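Workshop > Benches and Surfaces > Tops, boards and covers

Maple board over a perforated bench, is it worth the money?

drurnby_dad
I keep seeing people recommend laying a glued-up maple board over a metal or perforated bench so you get a "real" work surface. The Wonon catalog wants $214 for one. I sort and repair toys for a lending library out of my garage, mostly shape sorters, stacking cups, puzzles with missing bits. My bench is full of little holes and small parts vanish into it. But 214 bucks for a slab of wood I'm going to set plastic blocks on? Somebody talk me into it or out of it.

Pascual Ojeda
Out of it. Buy a sheet of hardboard and replace it when it gets ugly. Maple is for people who hit things with mallets.

nzamudio
I've had a maple top on a perforated bench for two winters and I'd do it again. Pale wood makes it easy to see what you've got. Red, green, whatever color the block is, it shows up. On my old dark top I'd lose a blue piece right in front of me.

Pascual Ojeda
You can paint hardboard white.

nzamudio
And then it chips and you've got paint flakes in with toys that go in kids' mouths. No thanks.

drurnby_dad
OK the flakes are a fair point. What about movement though? Everything I read says solid wood cups and swells, and I'm not heating that garage all winter so a board can be comfortable.

Ajith Hegde
It moves, but a lot less than the internet wants you to believe. The boards people complain about are usually wide planks, badly dried, screwed down hard at all four corners. Wood wants to get wider and narrower with the seasons and if you pin it, something gives. Long strips glued edge to edge and left free on the bench behave much better. Mine was flat in June and flat in the cold, checked with a straightedge both times.

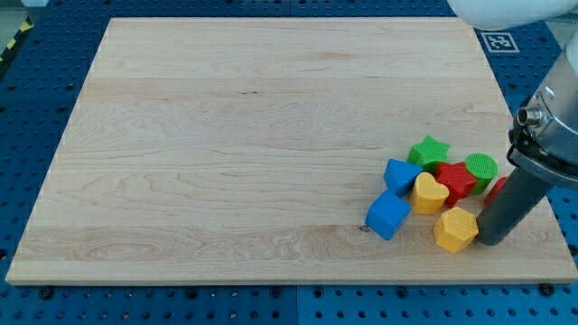

The other thing I'd say is leave some bench showing around the board if you can. I went edge to edge on my first one and lost every hole I had for clamps and stops. The second board I cut smaller and it's far more useful, I just pull it toward me when I want it and shove it back when I don't.

Pascual Ojeda
So it slides around. Great work surface.

Ajith Hegde
Rubber shelf liner underneath. Two bucks. It stays where I put it.

Cuiping Lei
I'm with Pascual on the price and with Ajith on the wood. The catalog boards are overpriced. I bought mine from Bjarnason as a countertop offcut, had them run a small bevel on the front, and paid much less than you've been quoted. The bevel matters if you lean on the thing all evening. A square edge on hard maple will leave a line in your forearm.

drurnby_dad
Did you put a finish on it?

Cuiping Lei
Mineral oil, wiped on, wiped off. I wouldn't put anything glossy on it. Half the blocks I handle are slick on the sides already and they skate on varnish. The ones with a dimpled or waffled face sit still on almost anything.

pvashisht
Can I push back on the "easy to see" argument? I clean donated blocks and what I need to see is dirt, and all the dirt is down in the texture. Board color does nothing for that. A good lamp off to the side does. I'd spend the money on the lamp and a stiff toothbrush.

nzamudio
You can do both, Pushpa. I sort on the maple and scrub at the sink.

pvashisht
Sure, but he asked if the board is worth $214, and so far the case for it is that it's pale.

drurnby_dad
That's sort of where I am. Does anyone have a problem with knots? The Wonon one is sold as "character grade" and to me that reads like they couldn't sell it as anything else.

Ajith Hegde
That's exactly how I'd read it too, but for your use who cares. A small tight knot or a dark streak does nothing to the surface. Run a fingernail over it. If it catches, fill it. If the price isn't lower because of the knots, walk away.

Pascual Ojeda
The price is never lower because of the knots.

Cuiping Lei
Dresau used to sell seconds by the door, worth a phone call. Take a straightedge and look along the seams. If you can feel a step between strips, put it back. Seeing the joint is fine, feeling it isn't.

drurnby_dad
All right. I'm not paying catalog price. I'll call Dresau and ask Bjarnason about offcuts, and if both want silly money I'm getting Pascual's hardboard and not painting it.

Pascual Ojeda
Finally.

nzamudio
Give it one winter. You'll be back asking about maple.

Related threads
Shelf liner or cork under a loose top?
Mineral oil keeps coming up on my hands
Stars, cylinders, squares: how do you store sorter pieces by set?
Getting grime out of textured plastic
Perforated bench, where do you put your stops?

Contact the moderators | Copyright remains with the individual posters | Back to top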